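Can a machine do the chores yet? (split from "Dishwasher recommendations")
Home & Workshop > General talk

torquewench_tom wrote:
Splitting this off before the dishwasher people get mad at me. My position hasn't changed since last December. Every few months somebody posts a clip of a robot putting a cup in a rack and says housework is over. I've been fixing conveyors and pick arms for a living for a long time and I don't buy it. Look at what the work is at the moment: a person with a gripper in each hand.

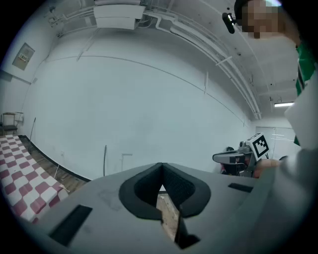
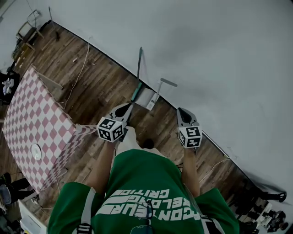
Page 1 of 3

torquewench_tom wrote:
To carry on. Those are hand-held. There's a trigger on the grip and a person's fingers on it. The machine part of the job is two jaw pads, and the eyes, the arms, the balance and the decision to pick up the plate all belong to the one in the green shirt. I have no problem with that as a way of teaching a machine. I have a problem with people talking as if the teaching was finished.

marrowfat wrote:
You're arguing with ads. Anyone who follows this stuff knows it's early. You let people do the task with the same kind of fingers the robot will have, you record where the fingers went, and you train on that. The square patterns on the grippers are for tracking position. It beats steering an arm with a joystick, which is slow and miserable, and I've done it.

torquewench_tom wrote:
I said I had no problem with it.

marrowfat wrote:
You said it with a tone.

K_Dunmore wrote:
I'd like to know what a gripper like that does with a plate lying flat on a tablecloth. Small plate, low rim, nothing to get under. I can do it with my fingernail. Two pads coming in from the sides are going to bring the cloth along.

marrowfat wrote:
Slide it to the edge of the table and pinch it there. People wearing oven mitts do the same.

K_Dunmore wrote:
With the cloth hanging over the edge? Try it with mitts on and tell us how the cloth does.

Yasuo Aoki wrote:
I can speak to the shop-floor side. We ran a Trevora arm on a bench at our Nistosbridge site, unloading small castings from a tray. In the first week it went 679 parts between stops and everyone was very pleased. Then we got trays from a different supplier, same drawing, slightly different gray, and the next good run was 53. It took two of us most of a shift to get it back. The castings are all the same shape. Nothing in my kitchen is the same shape as anything else in my kitchen.

I am not against it. The arm is still running and I would not give it back. But we arranged the whole bench around it, with a fence, a lamp and a stop for the tray, and I don't think my wife would let me put a fence around the sink.

gutterball wrote:
lol at the fence

p.s. my vacuum robot ate a phone cord last night so put me down as a no. There's a white cable running right across the floor in that second picture, mine would have gone straight for it

marrowfat wrote:
A vacuum is the worst comparison there is. It has a bump sensor and a brush. It can't pick anything up and was never meant to. Something with two hands could move the cord.

torquewench_tom wrote:
Could. That word has been carrying this hobby for as long as I've been reading about it. Show me one that moves the cord, vacuums, puts the cord back where it was, and does it on a day when the guy who built it isn't in the house.

Yasuo, thanks for the numbers. 679 down to 53 because of a shade of gray is the whole argument as far as I'm concerned.

marrowfat wrote:
That's one arm with an old vision setup, Tom. Yasuo, was it trained or was it taught points with a camera bolted on?

Yasuo Aoki wrote:
Taught points, with a matching step from the camera. So yes, you are right that it's the older kind. The new kind may cope with the gray. I would like to see it cope with my trays before I say so.

linen_press wrote:
Lurker, first post. I manage the back end of a small hotel and we had the Firnasov people in to show us a towel folder. It folds very nicely. A person has to shake each towel out and clip it on by two corners first. I timed our girls doing the whole thing by hand, wet-room towels included, and they did 329 in the time the machine plus one person did 300. The salesman said it would be faster with practice. I asked whose practice.

We didn't buy it.

K_Dunmore wrote:
Great first post. Finding the corners IS the job. Folding is the easy part once somebody has handed you the corners.

marrowfat wrote:
Okay, but that's a fixed machine from a catalog. It's exactly what the hand-held gripper approach is trying to get past, because a person shows it how to find the corners a few thousand times in different rooms, under different lights. I agree it isn't in your hotel this year. I disagree that it tells you much about five years from now.

torquewench_tom wrote:
And I'd say a person is quietly using a lot more than two pads when they find a corner. You feel the hem. You give it a shake and watch how it falls. Some of that gets through a gripper and some doesn't. I don't know how much, and I haven't seen anybody measure it in a way I'd trust.

Hatsue Hirano wrote:
I used a trigger gripper for two weeks after my shoulder operation, the plain kind for reaching things off the floor. Socks, fine. Scraps of paper, fine if they were crumpled and hopeless if they were flat. Lids, no. A full glass I would not have tried. My brain was in perfect working order the entire time, so whatever was wrong wasn't the thinking. It makes me wonder whether everybody is training the clever part and leaving the hand for later.

marrowfat wrote:
Now that's a better objection than any of Tom's. Hands are behind. Soft textured pads are a big step up from the plastic claw you had, but they are still a pinch.

torquewench_tom wrote:
I'm right here.

gutterball wrote:
so what do people actually have at home that works? no demos

K_Dunmore wrote:
Dishwasher, washing machine, bread maker. All boxes, and you put the stuff in the box.

Yasuo Aoki wrote:
Rice cooker.

linen_press wrote:
We've got a floor scrubber from Milošević that does the long corridor by itself at night. It's good at it, too. Someone moves the chairs first.

torquewench_tom wrote:
Someone moves the chairs first. I'm putting that in my signature.

marrowfat wrote:
Fine, here's an offer. Tom, you pick five chores, ordinary ones, in an ordinary messy room. We write them down now and look again on 17th October next year. Unedited video only – no speed-up, no one holding anything. If three of the five have been done in a house that isn't a lab, you change the signature.

torquewench_tom wrote:
Clear a table with a cloth on it and leave the cloth on. Pair socks from a basket. Pick up a flat scrap of paper off a wood floor. Wipe out a greasy pan. Make a bed with a fitted sheet.

K_Dunmore wrote:
The fitted sheet is cruel. I can't do the fitted sheet.

marrowfat wrote:
I'll take it, fitted sheet included. I only need three.

Hatsue Hirano wrote:
I'd put my money on the socks and the table. Not the paper.

Reply to this thread | Next page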